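## 4. Hanging the fabric panels

In this section you will fix the fabric panels to the frame. The frame must already stand, with both feet levelled and all the corner pieces closed (see section 3). If one corner piece still moves when you push it with the thumb, please go back and close it first. A frame with a loose corner does not fall at once, but it leans after some hours, and then all the panels hang crooked.

One person can do this work, but it is more comfortable with two. Allow one hour for the first time.

### 4.1 What you need

- The Hakurton frame, standing in its final place
- The upper rods, each 982 mm between the end caps
- One panel for each upper rod
- The bag of fabric clips (8 clips for each panel)
- A steam iron or a hand steamer
- A soft measuring tape
- A step stool with rubber feet

The clips in the Brasgate bag are a little stronger than the ones we supplied before. Both kinds can be used, but do not mix them on one panel. The stronger clips hold the cloth higher and you will see a small wave at the top.

**Caution:** No upper rod may carry more than 1,000 g. Most cotton and linen panels are far below this. Velvet, quilted covers and rugs are too heavy and must not be hung on this frame.

### 4.2 Preparing the cloth

1. Lay the panel flat on a clean table, with the pattern side down.
2. Look at the top edge. If it has no hem, fold it over by two fingers and press the fold with the iron. The clips must bite on two layers of cloth. On one layer they leave marks.
3. Measure the width at the top and again at the bottom. A difference of up to one finger is normal for hand-printed cloth and will not be noticed.
4. Press the complete panel from the back. For printed cloth use a low heat and put a thin cotton towel between.
5. Leave the cloth on the table until it is fully cool. Warm cloth takes a new crease very easily, also from its own weight.

**Note:** If you must transport the pressed panels, roll them on a cardboard tube. Please do not fold them, not even "only for ten minutes". Covadonga Arroyo of our Villanueva workshop keeps one tube for each panel and writes the name of the pattern on the end, so that she does not need to unroll anything to find the right one.

### 4.3 Choosing the order

Before you fix the first clip, decide in which order the panels will hang. To change two panels later means to take down both of them, and usually also to press them again.

1. Put the rolled panels on the table in the order you have in mind, and open only the top part of each one.
2. Step back to the place where the visitors or the students will stand.
3. Check that two busy patterns with the same size of motif are not neighbours. They mix for the eye and both look smaller.
4. Check the light. A dark panel beside a window looks darker than it is.
5. When you are satisfied, number the panels at the back with a small piece of paper tape, beginning from the left as seen from the front.

### 4.4 Fixing the panels

1. Loosen the end cap of the first upper rod and take the rod down. Do not try to clip the cloth while the rod is still on the frame.
2. Fix one clip at each corner of the top edge.
3. Fix one clip exactly in the middle, or as near as possible.
4. Divide the remaining clips over the two halves. The distance between them should be more or less equal.
5. Lift the rod with two hands and place it back on the frame. The second person holds the lower edge of the cloth, so that it does not touch the floor.
6. Tighten the end cap by hand until it stops — do not use pliers.
7. Repeat with the next panel. Work always from left to right.

**Caution:** Stand on the stool with both feet and keep it parallel to the frame. Never lean on the frame for balance. The rods are thin and the frame is not made to hold a person.

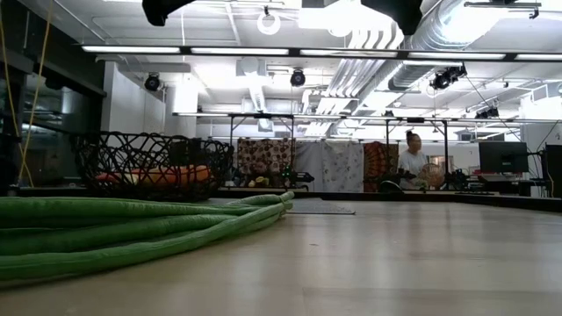 A row of panels becomes calm when the eye has one place to rest, and for this reason we recommend at least one plain cloth in each row. The plain cloth does not need to be white. In the row shown, a pale grey one hangs second from the left, between a brown panel with rounded shapes like medallions and a white one with a faint flower print, and the strongest colour, the orange with the dark red mandala, is at the right end. If you have a panel with one large motif like this, treat it in the same manner: give it an end position, and put something quiet next to it. The large circle has then enough space and the small print is not lost. Smaller pieces, for example baskets and other woven work, can be shown on the table in front. Keep them low enough that the middle of the cloth stays visible.

### 4.5 Checking and adjusting

1. Go to the front and look at the lower edges. They should make one line. If one panel is longer, lower its fold at the back and press again. Do not pull the cloth down.
2. Look at the gaps. Two neighbours may touch, but they should not overlap by more than a finger.
3. Keep a free space of 600 mm behind the frame, so that the air can move and a person can pass to reach the clips.
4. Wait roughly one hour and look a second time. New cloth hangs itself out a little in this time, mostly at the corners.

| What you see | Probable cause | What to do |
|---|---|---|
| Wave along the top edge | Two kinds of clips are mixed | Use one kind only |
| Panel turns at the bottom | Cloth was cut across the thread | Sew a flat ribbon in the lower hem |
| Rod bends in the middle | Panel is too heavy | Take it down and weigh it |
| Panel slides to one side | Frame is not level | See section 3, levelling the feet |

**Note:** In August, or in any room with strong sun, change the position of the panels once a month. Indigo and madder lose colour quicker than the brown shades. Anselmo Miranda, who wrote the first version of this guide, advised to close the curtains between one and five in the afternoon, and we still do so.

### 4.6 Taking the panels down

Take down the rods in the opposite order, from right to left. Open the middle clip last. Shake each panel gently outdoors, roll it with the pattern outside, and put the clips back in their bag before you bring the next one down. The paper tape with the number can stay on the cloth for one or two days. After this time the glue becomes hard to remove, especially on linen.

For storing the rods and the feet, continue with section 5.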